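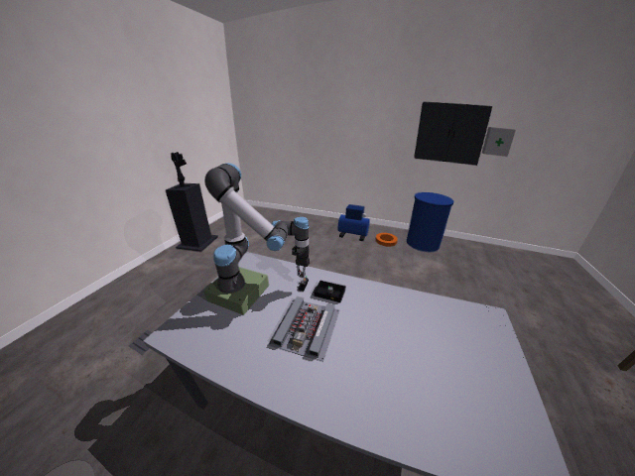 October 2021
By Hilde Goossens

I spent most of July teaching a simulated arm to snap parts onto a rail, and I finally have a number I like! Our method (we call it Chiriac) gives the planner a rough guess of where each part goes, then lets it fix the guess near contact. Diệp Đồng ran 700 trials in our Wokotia simulator – the old planner stalled in 114 of them, the new one in two.

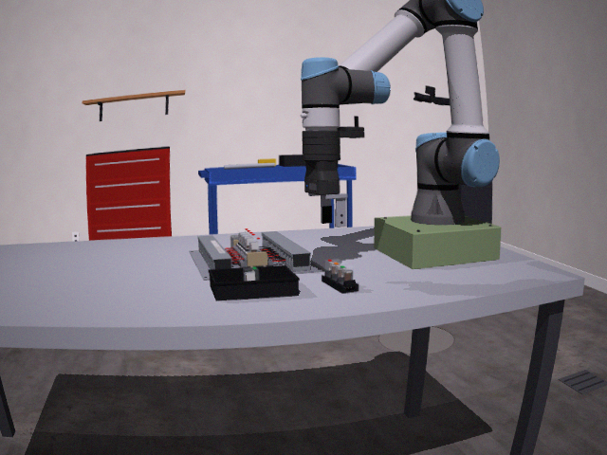
The arm over the worktable in Wokotia, with the assembly fixture at left.

I'm not cheering too loudly yet. We shuffle the room and the table between runs, but contact forces in sim are still kinder than real ones, and tight fits make me nervous. Next up is the real bench at Urkthorpe, so wish us luck!

Last updated: 2 weeks after first posting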